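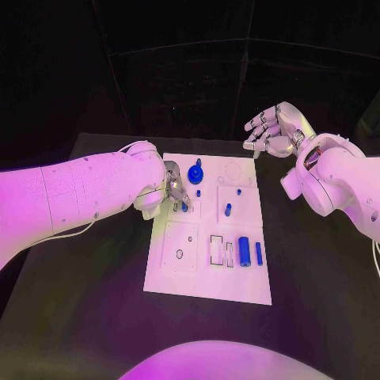

Muvis table top in the dark finish, with a white board lying on it.

Muvis Work Table Top
Made by Pongsiri, sold and serviced by Fuseteck

The Muvis is a table top for assembly rooms, school laboratories, repair counters and packing places. It is sold without legs. Many of our customers already own a good steel frame and only the top is tired, so we made it easy to change this one part and keep the rest.

Surface
The finish is matt on the upper side. Under ceiling lamps a glossy table gives strong reflections, and a person who works many hours with small parts will feel it in the eyes. On the dark finish, light parts are quickly found. If you work mostly with black screws, rubber rings or dark cable, please order the pale finish. Both have the same price and the same delivery time.

Edges and corners
All four edges are rounded, so the forearm can rest on the front edge without a sharp line pressing into the skin. The corners have a small radius. We are sometimes asked for a bigger radius for narrow rooms where people pass with trolleys. This is possible on request, but such a top can not be returned.

Size and ordering
The standard length is 2000 mm. Shorter lengths are cut at the workshop before the edge is closed. Please do not cut the top yourself, as the open core will take moisture and swell. For lengths, depths and hole positions, send us a simple drawing by hand with the measures in millimeters. Feng-yi Shih in the drawing office reads every sketch and will send back a clean drawing for your approval. Work starts only after you approve it.

Cable holes
The standard top has no holes. You may order round cable holes along the back edge, each with a cap. Please think about where the table frame runs under the top before you decide the position. The most common mistake in our orders is a cable hole that comes exactly over a steel tube.

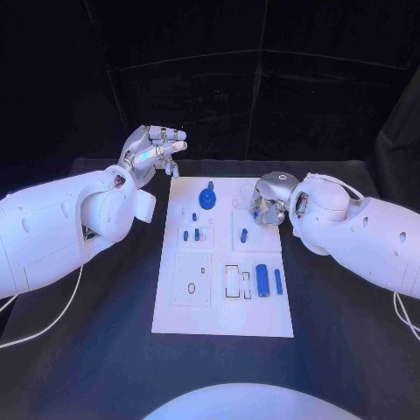
Fuseteck Workroom Catalog, page 30

Mounting
Lay the top face down on a clean blanket and place the frame over it. Mark the screw points with a pencil, then drill with a depth stop. The screws in the bag are the correct length for frames with a flat flange. For square tube frames you will need the longer set, sold separately as Miltton fixing set. Tighten all screws by hand first, check that the top is straight on the frame, and then tighten again. Two persons should turn the table over.

Cleaning
Use a soft cloth, lukewarm water and a little dish soap. Dry the surface afterwards. Glue and marker ink can be removed with alcohol if you do it the same day. Acetone leaves a pale spot which we can not repair. Scouring powder and the green side of a kitchen sponge will make the matt finish shiny in places.

Warranty
The top has a warranty of 10 years against bending and against loosening of the edge. Scratches, burns and chemical spots are not included. Keep the label on the underside, because we need the batch number for any claim. Over 2000 tops are now in use, and the claims we receive are mostly for tops that were stored standing against a damp wall. Until the mounting day, please store it flat.

Questions
Waraporn Somboon answers questions about prices, samples and transport. A sample piece in both finishes is sent free of charge. In December the workshop closes for stock counting, and orders that come in during this time are produced after the reopening, in the order we received them.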